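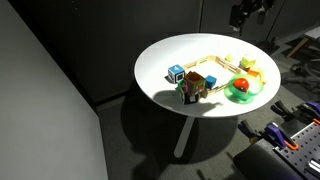
Wakdale cross-play and the console store fees
Posted by tarn_hollow

Wakdale is supposed to get cross-play between PC and console in July, and I'm trying to work out what that means for people who run private servers. The patch notes say console players can join "approved" hosts only. My two kids play on console and I host on PC, so right now we can't share a world. They have gone back to building on the round white table, with a craft stick fence and a blocky Minecraft-style figure standing in front of it. I would like to get them into the same game before school starts. Has anyone seen what "approved" costs?

brackenfoot wrote:
It's in the host FAQ, near the bottom. You apply through Trukness and they list your server. The fee is 6 dollars a month for a small world. I don't know what counts as small.

pell_mell wrote:
Small is anything up to six players online at once. Above that you need the next tier, and they haven't posted the price.

I don't see why this is a fee at all. PC hosts have been free since the beta. The console maker wants its cut and Trukness is passing it along to us.

brackenfoot wrote:
We don't know that the console maker asked for anything. Trukness has to handle bans and reports for console accounts now. Somebody has to be paid to read those.

pell_mell wrote:
Lemaire did cross-play in Jurolham with no host fee and they are a smaller studio.

Mared James wrote:
I ran a Jurolham server for two years. There was no fee, but console players got dropped every time the versions were out of step, and the console patch was usually some two weeks behind. Support told me to wait. I'd have paid a few dollars to skip that.

pell_mell wrote:
Paying doesn't make the console patch come out faster.

Mared James wrote:
No, but the FAQ says approved hosts can stay on the older version until both sides match. We didn't have that option.

tarn_hollow wrote:
Thanks, I found the FAQ. Does the approval carry over an existing world or do I have to start a new one? The kids will not want to lose the harbor.

brackenfoot wrote:
Existing worlds are fine if there are no mods. If you have mods you have to take them out first and load the save once without them. Make a copy before you do that.

pell_mell wrote:
And check the copy opens. Mine didn't after the spring update.

tarn_hollow wrote:
We only have the map mod. I'll try it tonight after 9 and post what happens.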